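Subject: Re: [border-news] Fadedham crossing, who has numbers?
From: Joana Sampaio
Date: 14 October 2026

> Does anyone have a figure for the people who left after the
> shelling that isn't just the ministry's? The radio is saying
> 200 and the ministry's statement says 257. I need to file
> tonight and I can't tell which one is people and which one
> is households. Also, is the road to Bundham open or not?

I was in Fadedham until this morning, so I can answer part of this.

Both numbers are people. The 200 came from the district office on the first evening and covers only those who registered at the school. The 257 is the same list a day later, after the families from the river side were added. Neither one includes anyone who went straight to relatives, and the clerk I spoke to would not guess at how many that is.
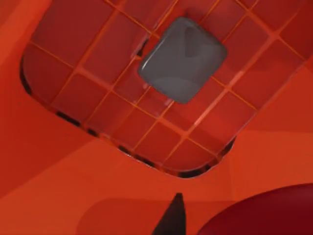
On casualties, the hospital in Bundham told me it had admitted 25 wounded and would not discuss deaths. The militia says it hit only the barracks. I saw damage to two houses on the market street, well away from the barracks, but I can't say whose fire it was and I would not write that it was theirs. The army has not answered my calls.

The road is open to Bundham in daylight for cars and small trucks. There are two checkpoints, both army. They turned back a bus ahead of us and gave no reason. The Skuvau road is closed past the bridge and has been since the ceasefire talks broke off last December, whatever the map on the ministry site shows.

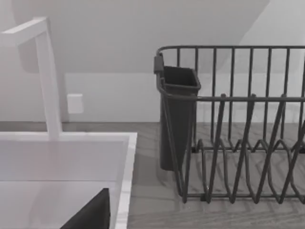
If you are using the 71 detained, please be careful with it. It was in the first wire story and it comes from one local council member, by phone. I asked the police post and was told they were holding "a few." I left it out of my piece.

Dalsgaard is the place to stay if you are coming up. The guesthouse has power most of the evening and the phone signal is better than in town. Bring cash, as the bank in Fadedham is shut. I can pass on the name of a driver off list.

I'm going back up once I have a new permit and will post if the registration list changes.

Joana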